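Posted in: Meeting Notes > Software Group

Zundedby software group, minutes
December 31, 2022
Minutes taken by Dayana Bermúdez

Minutes of the previous meeting were accepted with one correction: the calibration script belongs to the tooling repo and will be moved there before any more edits are made to it.

1. Marker tracking

The tracker loses the marker when a hand turns quickly near the edge of the view. The wide lens stretches the black border there and the corner fit fails. Dayana has tried a looser threshold on the corner fit. It recovers most of the dropped detections but lets in false ones from window reflections on glossy surfaces. Agreed to keep the old threshold and fill short gaps by interpolation instead. Any gap longer than the limit in the config file gets flagged and the episode goes to manual review.

Action: Dayana to write the gap filler and put it behind a switch, off by default.

2. Pose estimation

The Ornow build still drifts when the operator stands close to a large plain tabletop. There is very little texture for the visual side to hold on to, and the inertial side is left carrying the estimate alone. Windows behind the table make it worse when auto exposure pulls the room down dark.
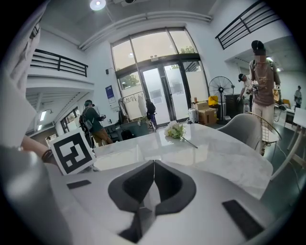 Two fixes were discussed. One is to lock exposure at the start of each episode. The other is to weight features on walls and railings above features on the table, which takes longer to write and needs a depth guess we do not have yet. Exposure lock goes first. The weighting stays on the list for January.

The loader also reports 593 episodes while the index file lists two fewer. Cause not found. Possibly the rename step skips folders with a trailing space. To be checked before the next training run, and the index should not be edited by hand in the meantime.

3. Planner

Tandov now rejects grasps that would put the fingers through the table plane. Thin objects lying flat are the remaining trouble, flower stems and pens especially, as the safety margin is thicker than the object. Proposal to make the margin a per-task setting was accepted. The default does not change.

4. Tooling

Ragnarsson (the log viewer) crashes on files with no audio track. A patch is in review. Request to have the viewer show tracker confidence under the video; agreed in principle, low priority. Please stop saving personal layouts to the shared config.

5. Other business

Review queue is long. Anyone with an open branch older than the last release should rebase it or close it.

Next meeting in January, time to be sent by mail.

Related items
Zundedby: how we name episodes
Ornow release notes
Tandov planner: open issues
Ragnarsson viewer, install and setup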